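Trorora adds Elier cordless range at Grendthorpe store
2020-01-26

Tool retailer Trorora has begun selling the Elier line of cordless tools at its Grendthorpe store. The range went on the shelves this week and covers drills, impact drivers, sanders and a compact circular saw, all running on the same battery.

The store has given the line 51 feet of shelf space along the back wall, which used to hold garden hoses and sprinklers. Those have moved next to the paint counter. Bits, blades and spare chargers are stocked with the tools, and anything not on display can be ordered at the trade desk.

Store manager Leena Tuominen said customers had been asking for a second cordless brand since October, when Saarela stopped making its older batteries. Owners of Saarela tools can bring in a dead battery and get $70 off an Elier starter kit. The kit includes a drill, a charger and 2 batteries.
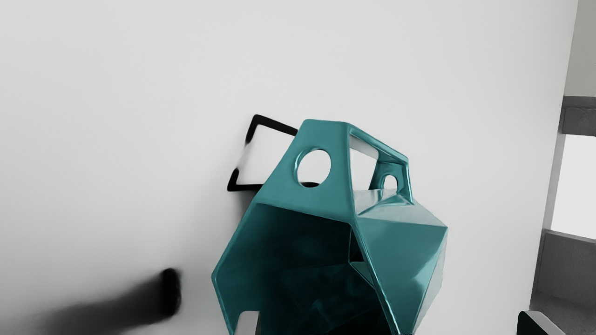
Arnaldo Torres said the discount was welcome but would not cover the cost of replacing a full set of tools, and he asked whether the store would keep selling Saarela chargers. Tuominen said it would until current stock is gone.

The trade-in offer is limited to one per household.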